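About Plidness

Hi, I'm Solange Dantas, and Plidness is my swim coaching school for grown-ups who want to get faster, go further or just stop swallowing half the pool. I started it seven years ago with two borrowed lanes, a whiteboard and a very loud whistle (since retired, at the request of pretty much everyone).

I swam competitively as a kid and then did nothing with it for ages. When I finally got back in the water my shoulders hurt, my kick was awful and I loved it anyway! I did my coaching tickets at night, and a few mates from work became my first squad. 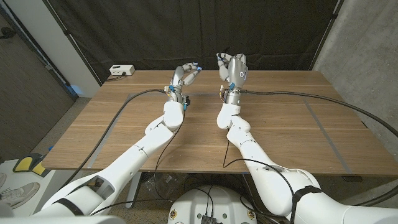
These days there are four of us on deck. Ajith Kotian runs the open water program, which he's named Frota, and he'll have you sighting off buoys and swimming in a bunch before you've had time to get nervous about it. He came to us from surf lifesaving and he's the calmest person I know in a chop. I look after stroke technique and the early squad - yes, it's 5.30 am, and yes, there's coffee afterwards.

Everybody begins with a stroke check. We watch you swim a few easy laps, have a chat about old injuries and what you're after, and pick two things to work on. Two is plenty. I've been handed a list of eleven faults by a coach before and I swam worse for a month. 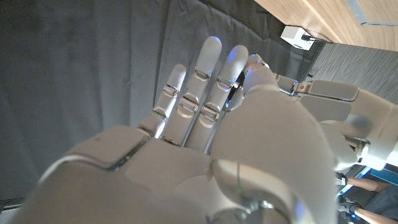
If you've got a race coming up, ask about Urus, our longer training block for distance swimmers. It's a fair bit of work and you'll be hungry all the time, but the group is lovely and there's always someone at your pace. New blocks kick off in January and again once the weather cools down.

You don't need fancy gear. Bring goggles that fit, a cap if you've got long hair and a water bottle. We've got fins and pull buoys in the tub by lane one, so help yourself and chuck them back when you're done.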